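The Round Table Project: Cleaning and Re-Ordering a Shared Workroom
Final report, Spaces in Use studio
Team: Marites Cabrera, Iara Cabral, Tadeo Medina
Advisor: Lorena Vergara
Submitted 11/18/22

1. What we set out to do

Our brief was to choose a room that a lot of people share and make it nicer to work in without buying any furniture. We picked the Naltham workroom right away! All three of us had used it since our first semester, we liked it, and we all had the same complaint, which was that you never knew what you would find on the table when you sat down. Coffee rings, eraser crumbs, someone's printouts from last spring. The room has a great wall and a great color and a table people fight over, and it deserved better.

We gave ourselves a budget of 300 dollars and ended up using very little of it. The plan had two halves. First we would work out a cleaning routine that a person could do between one group leaving and the next arriving. Then we would look at the pinned-up wall and decide what, if anything, to do about it.

2. The table

We started with the table because everybody touches it. The top is gray and mottled, and that pattern is a wonderful thing for hiding pencil marks and a terrible thing for knowing whether you are done. On a plain white desk a sticky patch shows up. Here you find it with your sleeve. Tadeo came up with the trick of crouching down and looking across the surface toward the light, and after that we never missed a spot (our knees were less happy about it).

Paper was the other problem. People leave stacks of it, and whoever cleans next wipes around the stack, so there's a clean zone and a paper zone and the paper zone slowly grows. Iara wanted a rule that all paper goes off the table before anyone reaches for a bottle. Marites thought nobody would follow it if there was no obvious place for the paper to go. They were both right, and we spent a whole meeting on this one question.

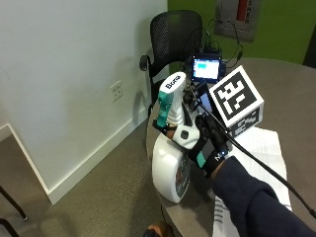
Figure 1. Spray bottle in use at the round table, with papers still on the surface.

We tried two approaches to spraying. In the first, you spray the table directly and wipe in long strokes. In the second, you spray the cloth and wipe in a spiral, starting at the rim and finishing in the middle. Direct spraying is faster and more fun, and it's what everyone does if you hand them a bottle with no instructions. It also puts a fine mist on anything lying nearby, and printouts wrinkle. Spraying the cloth took a little longer, but we could work right up to the edge of a stack without ruining anybody's notes. The spiral was Tadeo's idea too. With a round table you have no corners to start from, and people kept doing the same half twice.

The bottle turned out to matter more than we expected. A big full jug is heavy at the end of your wrist, and the people we asked to try it set it down between squirts. They set it down on the table, of course, on the part they had just wiped. Our final routine has the bottle live on the floor by the table leg while you wipe. It sounds like such a small thing, but we were thrilled when it worked the first time someone outside the team tried it.

3. The walls and what hangs on them

We love this room's walls. The lime green is loud and cheerful, and where it meets the pale section you get a real change of mood, as if the room had a busy side and a quiet side. Our first sketch had us repainting part of it. Horacio Carrasco, who taught in the room for years and came to our midpoint review, asked us why we wanted to quiet down the one thing people remember about it. We had no answer, so the paint stayed, and we are so glad.

The collage was harder. Papers, photographs and cards are pinned over each other at every angle, and it has been growing for longer than any of us has been enrolled. Iara's first instinct was a grid. She drew a beautiful one, with even margins and everything squared up, and we taped a paper mock-up of it to a board and asked people passing through what they thought. Almost everyone said it looked like an office.
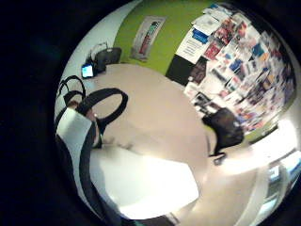

So we changed direction and treated the overlap as part of the character. What people did want was to be able to find current information, and a notice with a clear colored header does that job well even next to a crowd of other paper. We suggested keeping a margin of bare green around anything that has to be read, and letting the rest pile up as it likes. Marites wrote this up as a one-page guide we called Clonus (after a typo in our shared folder that we all became attached to). We printed 10 copies.

Cables came up in this part of the work as well. Anything plugged in near the wall tends to leave a loop of cable behind it, and loops collect dust and catch on chairs. We didn't solve this. We tried soft ties, which held fine, but people undid them to move their things and didn't put them back.

4. What the routine looks like now

Paper goes into the Senano tray, a shallow tray we made from leftover board, and the tray goes on a chair. The bottle goes on the floor. Spray the cloth, spiral in from the rim, crouch and look across, fix what you missed. Put the paper back where it was, facing the same way. That last step was a request from nearly everyone who had ever had their notes moved.

5. What we would do differently

We should have talked to more people at the start. We did most of our asking in June, when the building was half empty, and the people who use the room hardest were away. We would also test more than one size of bottle. A small refillable one seems like an obvious thing to try, and we only thought of it while writing this section.

The tray needs a second version with higher sides. Tadeo has a drawing for it in the Nishad folder along with the grid sketches and the first draft of the wall guide, and any team that wants to pick this up next year is welcome to all of it. Ask for Iara if the folder is locked.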